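Lumton Laundry Notes

A README for my folding and packing collection

Hi, and welcome! I started Lumton as a messy folder on my laptop where I kept track of how we fold, roll and squash our clothes at home, and it kept growing until a few people asked for a copy. So now it has a version number and a README and everything.

What's in it

There are 136 entries in the set right now. Each one covers a single piece of clothing or bedding, and 102 of them have at least one photo to go with the text. The rest are just my notes, some of them pretty short (sorry, pillowcases). Everything was done on beds, because that's where I fold. I know some people swear by a table. I've tried it and my sleeves always end up on the floor.

How it's laid out

One folder per type of item, one text file per entry. The name of the file is the item plus the method, so you'll see things like hoodie-roll or fittedsheet-thirds. If a method came from the old Hestby list, I kept the Hestby name even when I don't love it. "Envelope" and "pocket fold" are the same thing over there, and I merged them in version 3.

Fields in each entry

item: what it is, in plain words
fabric: the outside only
method: fold, roll or stuff
start: how it's laid out before you do anything
notes: whatever I felt like writing down

The start field is the one I'd beg you not to skip! Half the trouble I've had with puffy things came from laying them down any old way and then wondering why I ended up with a lump.

Changes

Version 6, January 26, 2022: added the outerwear folder, fixed a bunch of typos, and took out the Nasr towel entries, which were doubles of ones I already had.

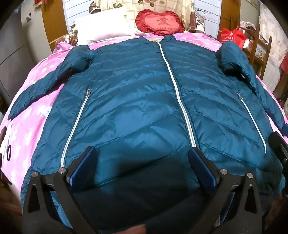

Outerwear / Down jackets

Start: face-up and flat, sleeves out to the sides. The teal one on the pink flowered sheet is my sample for this folder. With quilting that runs across the body like that, I fold the sleeves in over the chest first, then roll from the hem toward the collar, leaning on it as I go to push the air out. Slow is better. If you rush, the air just moves up into the shoulders and you have to start again.

Still to do: vests, and anything with a big hood.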